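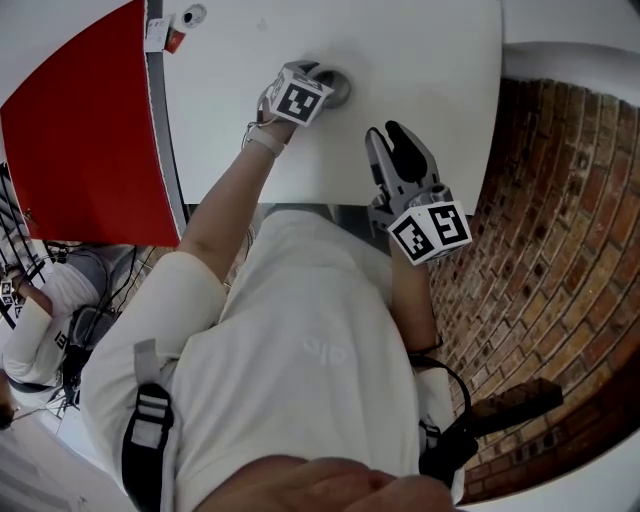

Updated June
By the Agyeman front desk

Can I wipe the white tabletops with anything?
Damp cloth, drop of dish soap. No scouring pads, no bleach. They're matte and the shine marks never come out.

Mine already has faint scuffs.
Normal. White eraser, light pressure, then wipe. Deep scratches - call us, we don't sand tops.

The metal knob feels loose. Do I tighten it?
Press down flat with your palm first, then try turning it. Still wobbly, stop and email. The Stulier tops use a different screw from the Drerkeo ones so dont swap them.

Knob looks dull in the middle?
Dry cloth only. Polish gets in under the rim and goes white.

Labels left stuck on the top?
Warm water, 60 seconds, peel slow. Keep the one with the model number, we'll ask for it.

How much is a new knob?
$18, fitted or mailed. Whole top is $800.

How long does a top last?
No set answer. Test tops got 2,000 wipe-downs with no change in color. Your coffee may vary.

Can I put small stuff along the edge strip?
Sure. Just lift it off before you clean, grit gets draged across and thats where most scuffs start.

Where do I pick up?
Fukcombe counter, side door. Bring the order slip. Closed for lunch, back at 1 pm.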